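Prodness Hand-Held Gripper Pair, Refurbished - Setup and Care Notes

Sold as a matched pair (left and right). Jaw pads included. Charger sold separately, sorry, I keep running out of them.

I've been rebuilding these grippers in the back of the Rustombridge shop for a while now, and the same questions land in my inbox every week, so I finally put the answers on the page where you buy them. If you only want the short version: charge both, zero both, check the pads, go fold something!

What you're getting

Each pair has been opened up, cleaned and put back together by me or by Malou Hafþórsson (she does the neater wiring, I'll admit it). We replace the jaw pads on every set and the trigger spring on most of them. The housings are the originals, so expect a scuff or two around the base. If yours shows up with a crack, that's a different story - send it back and we'll swap it.

Before the first session

Charge each one fully, then switch them on with the triggers released and leave them alone for 28 seconds while they find zero. Please don't squeeze during that time. If you do, the gripper thinks half closed is fully open, and you'll spend the afternoon wondering why your cloth data looks so odd. Do the left one first, then the right. The order matters to the pairing on this model, and I've never gotten a good explanation of why.

Then run the trigger all the way in and out seven times. You're feeling for a catch near the end of the pull. A little stiffness in new pads is fine and goes away by itself. A click is a loose linkage pin, and you want to fix that before it wears the hole bigger.

Jaw pads

Pads are the part you'll buy again. Aslak Grønli at Pekwood goes through them faster than anybody I know, but he handles denim all day. For T-shirts and towels I change mine every 500 grips or when they start to look shiny, whichever comes first. Slide the old pad off toward the tip, wipe the jaw with a dry cloth, push the new one on until it seats. No glue, please. I have spent whole evenings scraping out other people's glue.

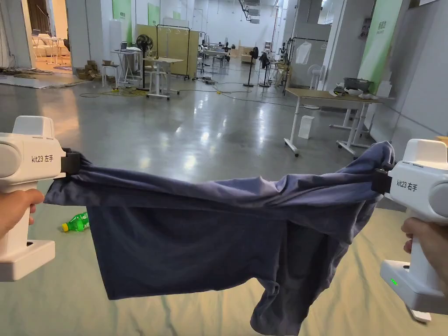
Slipping on one side only is the complaint I hear most, and the pull test will find it. Take an old T-shirt, clamp one end in each gripper, and draw it sideways until the top edge goes taut while the rest hangs down. Dark cloth is my favorite for this, something like the navy piece between these two, where the black jaws have an end each and the fabric still sags nicely underneath. Hold it like that and ease your hands apart. If one end creeps out, swap the pads left for right and try again. Creep that follows the pad means a worn pad, and creep that stays put means the spring.

Springs

The spring kit (part 33) comes with two springs and a spare pin. You'll need a small screwdriver and a tray, and I do mean the tray - that pin rolls. Take the handle screws out, lift the trigger side of the shell, and unhook the old spring from the back end first. Hook the new one on in the reverse order and zero the gripper again when it's closed up.

Storage

Jaws open, out of the sun, and off the charger once they're full. Notes last changed 2018-09-12.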